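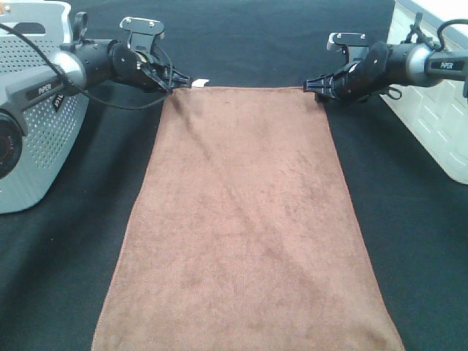
Two arms, one brown towel, each gripper on its own corner.

Before You Buy a Folding Setup: Tips for the Laundry Room Budget

Friday, July 22, 2022

I get more mail about towel folding than about anything else on this page, and lately most of it is from people who want to stop doing it by hand. Small guest houses, mostly, and a hair salon or two. So I sat down with my friend Deepika Suvarna, who keeps the books for the Jorano guest house and has been through all this with her own money, and we put together what we wish we had known at the start. Get yourself a cup of coffee, it runs on a bit.

Count your towels first. I mean it! Keep a sheet of paper by the dryer for one ordinary week and make a mark for every towel, big or small. Deepika was sure she had a mountain of work and her July tally came to 1555 pieces for the month, hand towels and all. That number decided more than any brochure did.

Price the pair. A towel wants to be held by two corners, same as when you do it yourself, so you are shopping for two arms and two grippers. A quote that looks wonderfully low may be for one arm, and the grippers may be on a separate line further down (or on another sheet altogether). Ask for one total with both arms, both grippers, the mounting brackets and all the cables.

Measure the table, then measure it again with your biggest bath towel laid out flat. You need room for the towel and room at the sides for the arms to reach in, and their bases have to stand somewhere too. Deepika's first table was 9 inches too narrow and is now holding up tomato plants.

Cover the top with fabric. A plain dark cloth under a lighter or warmer-colored towel makes the edges easy to see, for you and for any camera you add later. Pull it smooth and tack it underneath. Put a few dollars in the budget for a spare, as you will want one on the table while the other is in the wash.

Sort out your towels before you spend on machinery. Microfiber is nice and thin, but the fuzzy surface picks up lint, so wash it apart from cotton. Matching sizes help enormously – if you have 5 different sizes on the shelf, see whether you can get down to two. And think about the little tags! They sit right at the corner on some towels, just where a gripper needs to pinch. You can snip them off, or leave them all on and load every towel the same way around. Either is fine, so long as you pick one.

Leave money for the dull things. Deepika's spending sheet ended at $3032 for the extras alone, meaning the table, the wiring, cloth, a stool, delivery, and two visits from an electrician. She had written down nothing at all for those. Seija Karppinen at Grutimura, where I took a weekend class, likes to put the extras on the first page of the budget and the arms on the second, and I have copied her ever since.

Ask about spare fingers and who fixes what. Find out what a replacement gripper costs, how long it takes to come, and whether you can change it yourself with an ordinary screwdriver. Get the answer in writing, with a name on it.

Try it with your own laundry. Fan and Ummont both let Deepika bring a basket along, and she took the worst ones she had, the stretched ones and the ones with a curling hem. Watch a whole basket go through, and do keep an eye on the clock while you are there.

If your weekly tally is small, wait a year and buy a good table now. You will use it for hand folding in the meantime, and it will be the right size when the time comes. Send me your tallies if you like, I enjoy reading them.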